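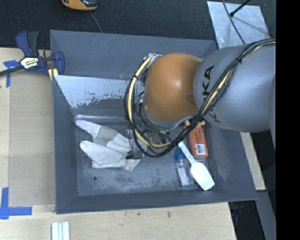
Sosina Gebremichael wrote in to say she'd never put bicarb anywhere near aluminium, it turns the stuff dull and grey, and could we please change the oven tray tip from last time. Fair point. Changed.

So, trays and tins again, quickly.

Aluminium: hot water, washing up liquid, soft sponge. Stuck bits, simmer some water in it with a slice of lemon for 17 minutes or so, leave to cool, wipe. No dishwasher. Mine went in once and came out looking like slate.

Enamel: soak overnight. Bicarb fine here. No metal scrapers, it chips at the corners first and then you get rust.

Plain steel bun tins: wash, then straight back in the oven while it's still warm. Ten minutes. Wipe of oil on kitchen paper, realy thin. If it feels sticky next time you used too much.

Non-stick: once it's flaking, bin it. Sorry.

Plastic tubs that smell of curry. Damp newspaper inside, lid on, leave till morning. Works on the big ones from Dornedbridge market too, although the orange stain stays put.

Rust spots on knives: half a potato, bit of salt, rub. Dry at once.

Limescale round the tap, kitchen paper soaked in vinegar, wrap it, 25 minutes, then an old toothbrush. Not on gold or brass coloured taps, teh finish comes off.

Kettles and flasks in March. Keep the tips coming.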